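Shahab Shahbazi
10/27/20

1/ Resetting the PC teardown cell at Hustmont this week. It kept missing the CPU pocket after we moved the table, so I'm writing down the order I work in.

2/ Table first. Tower goes on its side, cover off, pushed against the stops. Fixture to the left of it. If the tower can rock, shim it before you touch any taught points.
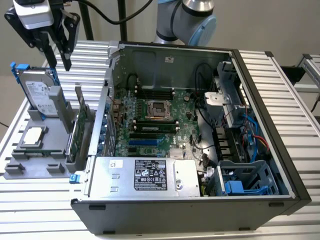
3/ Fixture next. Snug the mounting screws, load the parts, then check that each one lifts straight out by hand. Anything that binds for you will bind for the gripper.

4/ Then I reteach the socket approach at low speed. Stop 16 mm above, look from two sides, go down in small steps.
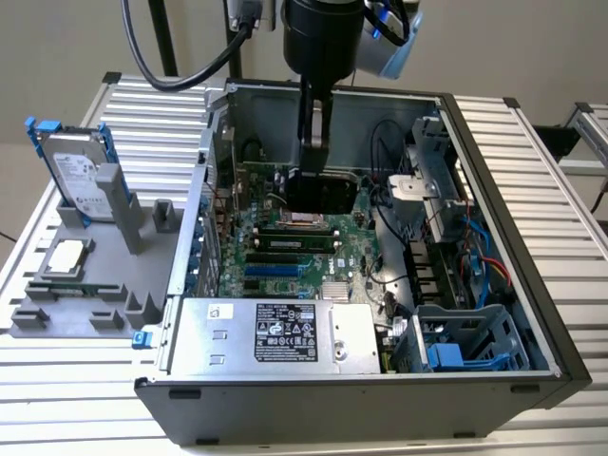 5/ Cable routing is what I check on every reteach. Run the arm through its full path at slow speed and watch the slack the whole way. The thick black cable that loops over to the arm is the one to watch, and it needs enough length for the wrist to reach into the case without pulling. Retie it if it's tight.

6/ Card grip comes after the socket. Fingers on the end of the Quadro, close at low force, and don't lift until the slot latch is clear.
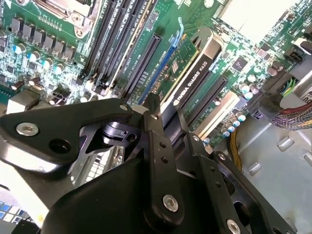
Roya Mirzaei asked whether the finger screws need threadlocker. Yes, the removable kind. I put a paint mark across each head too, so a loose one shows up on the morning check.

7/ Last is the wrist camera. Wipe the lens, rerun the calibration, then compare the tray position with the saved one.
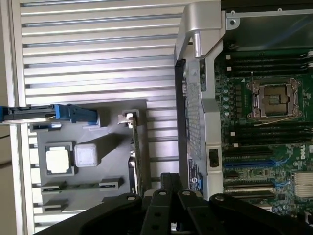
If the offset is over 2 mm I go back to step 2 and start again. Under that, I save it and run 19 slow cycles with my hand near the stop.

8/ Next full check is in November. I'll post the torque values when I have them typed up.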